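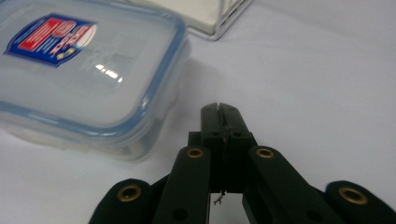 L'auteure : responsable des consignes de collecte, projet Nakpan

Nakpan - règles de bonne pratique pour les épisodes à la pince tenue en main

Bonjour et bienvenue ! Je tiens ce README à jour depuis la version 3 du jeu, et je l'écris comme je parle, pardon d'avance pour les parenthèses. Si vous cherchez le format des fichiers, il est dans l'autre document, celui qui s'appelle FORMATS. Ici je parle des règles : ce qu'on demande aux personnes qui tiennent la pince, ce qu'on garde, ce qu'on jette, et ce que vous avez le droit d'attendre des données.

Ce qu'il y a dans le jeu

Nakpan regroupe 47 tâches de table, enregistrées dans les locaux de Winulum et dans l'atelier de Nodell. Boîtes de rangement, supports en fil métallique, petits objets de cuisine : des choses banales, et j'y tiens beaucoup. La boîte en plastique transparent à bord bleu clair, par exemple, m'a donné plus de fil à retordre que tout le reste (un couvercle brillant qui renvoie la lumière du plafond, un corps laiteux, une table blanche, le bonheur !). Je la garde dans le jeu exactement pour ça. Si votre modèle n'a vu que des cubes rouges bien mats, il va souffrir dans une vraie cuisine.

La table

On dégage l'espace devant les doigts avant de commencer. Un objet à manipuler, un ou deux voisins, pas davantage. Les voisins peuvent être à moitié hors champ, je préfère même, les vraies tables sont comme ça. Par contre on ne déplace rien avec l'autre main pendant l'épisode. Jamais. J'ai supprimé des après-midi entiers de collecte à cause d'une main gauche serviable.

Côté lumière, on laisse le plafonnier de la pièce et on n'ajoute pas de lampe. Les reflets restent, les ombres aussi. En avril, on a essayé un diffuseur chez Nodell : les images étaient superbes et ne ressemblaient plus à rien de ce que voyait l'autre site. Rangé, le diffuseur.

La pince

Chaque épisode commence doigts fermés, face à l'espace libre, et se termine pareil. C'est la règle que les nouveaux oublient le plus souvent, et celle que le script de contrôle vérifie en premier.

Avant chaque série, je demande 5 ouvertures complètes à vide, en regardant les bras et leurs pivots. Si un côté traîne, on arrête et on resserre. Un petit bout de fil qui pend sous le bloc central, ça se note dans la fiche de série, et s'il peut toucher un objet ou se prendre dans un bras, on s'en occupe avant de reprendre. Je sais, c'est pénible quand on est lancé. Faites-le quand même !

On approche lentement, on marque un temps avant le contact, on ne pousse pas un couvercle du bout des doigts pour « voir s'il bouge ». Et on n'approche pas les doigts humains des bras articulés pendant une fermeture, même pour rattraper une boîte qui glisse. Laissez-la tomber, c'est du plastique.

Ce qu'on garde

Les échecs restent dans le jeu, marqués comme tels. Une prise ratée propre vaut mieux qu'une réussite bricolée. On retire en revanche :

les épisodes où quelqu'un a parlé de sa vie privée (le son est coupé à la publication, mais je retire à la source) ;
les épisodes où un visage ou un papier personnel passe dans l'image ;
les épisodes commencés doigts ouverts ;
les séries sans fiche.

Les étiquettes de marque sur les emballages ne sont ni masquées ni annotées. Merci de ne pas utiliser le jeu pour comparer des produits, il n'est pas fait pour ça et les conclusions n'auraient aucun sens.

Annotation

Chaque épisode reçoit une phrase courte et un état final, saisis dans Pornix par une personne qui n'a pas tenu la pince ce jour-là. Quand le texte d'une étiquette est illisible, on écrit « illisible », point. On ne devine pas la marque d'après les couleurs - j'ai relu assez de devinettes pour 4 versions du jeu.

Limites connues

Beaucoup de surfaces claires, peu de tables encombrées, aucun liquide. Les plastiques translucides sont bien représentés mais leurs contours sont annotés de façon inégale avant la version 4, méfiez-vous. La vue vient de la pince elle-même, donc les bras noirs occupent le bas de l'image : ne les rognez pas sans le signaler dans vos résultats.

Pour proposer une règle ou râler contre une des miennes, ouvrez un ticket avec le mot « consignes » dans le titre. Joignez le numéro de l'épisode, s'il vous plaît.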